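Search the manual Go
Home > Manuals > Hand-Held Collection > Section 3 > Cloth Tasks
Previous Next Contents Print

3. Recording cloth demonstrations with the Jikeo hand-held gripper

This section covers the set-up and recording of garment demonstrations for the Kosent cloth policy. It assumes that the gripper has been calibrated as described in Section 2 and that the Rovix recording software is installed on the host computer. Rigid-object tasks are covered in Section 4.

3.1 Purpose of the method

The policy is trained on demonstrations recorded by a person holding the gripper. No robot arm is used during recording. The camera on the gripper supplies the image stream, and the gripper pose is recovered afterward from the images and the inertial data. At run time the same camera and fingers are fitted to an arm, so that the view during recording matches the view during execution.

Cloth places two demands on this method that rigid objects do not. First, the garment changes shape throughout the demonstration and cannot be used as a reference for tracking. The background must carry the tracking load. Second, a grasp on cloth is often a grasp on a fold or a twisted length of fabric, and the finger opening alone does not show whether fabric is held. Both points affect the choice of room, surface and motion described below.

3.2 Choosing the location

1. Select a room with fixed, textured surroundings. Bedrooms and living rooms generally track better than a bare lab. Patterned bedding, mats and furniture edges all give usable features.

2. Check for large plain surfaces. If a plain wall fills most of the camera view during any part of the task, change the working direction.

3. Lay the garment on a flat surface that contrasts with it. Dark garments should not be placed on dark bedding.

4. Switch off anything that moves by itself, including fans pointed at the work surface. Air movement on light fabric produces motion that is unrelated to the gripper and should not appear in the training set.

5. Set the lighting and leave it alone for the full session. Close curtains if direct sun reaches the work surface.

NOTE: A second person may be in the room. People in view are treated as moving regions by the tracker and are masked before the pose is computed. They must not fill the view for long periods. Obtain consent from anyone who may be recorded.

3.3 Preparing the gripper

1. Inspect both fingers for loose threads, lint and cracks. Lint between the fingers raises the closed reading and is a common source of bad width data.

2. Confirm that the finger bracket is tight. Tighten by hand with the supplied driver. Do not use a power tool.

3. Check that the code label on the body is clean and readable. The importer uses the label number to select the calibration file. If the number on the label and the number in the session file differ, the import stops.

4. Open and close the fingers fully 3 times with nothing between them. The software stores the open and closed limits from this motion.

5. Hold the gripper still until the status line reads READY.

CAUTION: Keep hair, sleeves and cords clear of the fingers while they are moving.

3.4 Recording a demonstration

1. Start the session in Rovix and enter the task name. Use one task name per garment type.

2. Sweep the gripper slowly across the work area before touching the garment. This first pass builds the map. It is cut from the training data automatically.

3. Move to the first grasp point. Approach from above at a low angle so that the edge of the fabric stays in view until the fingers close.

4. Close the fingers on the fabric and pause briefly. The pause gives the importer a clean marker for the start of the grasp.

5. Lift or draw the fabric in one continuous motion. Avoid shaking the garment to straighten it. If it needs straightening, release and grasp again.
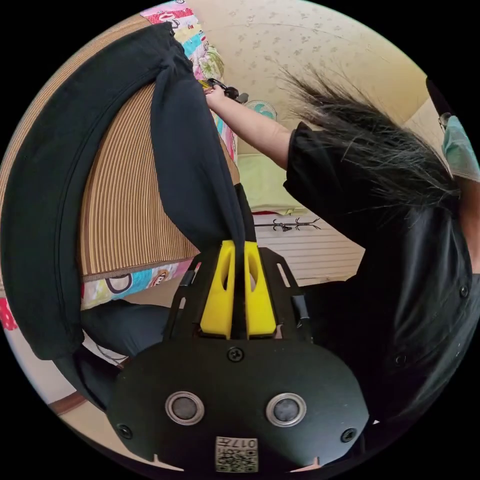 6. Release the fabric by opening the fingers fully. A partial opening is logged as an uncertain release and will be flagged for review.

7. Withdraw along the approach path, then hold still until the end tone sounds.

8. Reset the garment to a new starting shape. Do not reproduce the previous one. Variation in the starting shape had more effect on the final success rate than the number of demonstrations (see 3.6).

For two-handed tasks, start both grippers in the same session and keep each one within the view of the other at least once during the mapping sweep. If the second gripper leaves the shared area, its pose can still be computed, but the relative pose of the two will be less accurate.

3.5 Checking the recording

Run the importer after every session, before leaving the location. A session that fails to track cannot be repaired later, and the room may not be available again in the same state.

1. Open the session report and read the tracking line for each demonstration.

2. Discard any demonstration with a tracking gap during a grasp. Gaps during withdrawal are acceptable.

3. Compare the width trace with the video at each closing. Thin fabric gives a reading close to the closed limit. Where the trace is ambiguous, label the grasp by eye with the HELD or EMPTY key.

4. Mark failed grasps as failed. Do not delete them — the recovery training in 3.6 requires them.

If tracking fails repeatedly at the same point in the task, review the video at that point. The usual cause is fabric passing close to the lens and covering the background. Hold the garment lower, or rotate the wrist so that the loose part hangs to one side.

3.6 Reference results

The settings in this section come from the Nzioka study, an internal comparison made on the shirt-spreading task. The training set held 2000 demonstrations from home locations. The policy was then run on an arm in rooms that were not part of the set.

With varied starting shapes and failed grasps included, the policy completed 70 percent of trials. With failed grasps removed, it tended to continue the motion after missing the fabric and did not return for a second attempt. The difference was largest on dark garments, where folds are difficult to separate in the image.

Two limits should be noted. The study used short-sleeved tops only, and its result should not be applied to trousers or bed linen. Trials were also scored on whether the garment lay flat with both sleeves open; alignment with the edge of the surface was not scored. Users who need aligned garments should add a separate final step and record it under its own task name.

3.7 Storage

Brush the fingers clean after each session. Store the gripper with the fingers open and the lens cover fitted. Do not hang it by the bracket.

Next: Section 4, Rigid Objects

Comments (4)

clothbench_r
Step 4 in 3.3 should say to wait for the session to open first. I did the open/close before starting Rovix and the limits were not stored.

tmw
Does the importer accept sessions with the HELD key used on every grasp? Mine are all thin nylon and the trace is useless.

clothbench_r
Yes, it does. It takes longer, but I have imported several that way. Check that the closed limit is right first.

foldlab
The two-handed paragraph needs its own section. We lost most of a session in August from skipping the shared sweep.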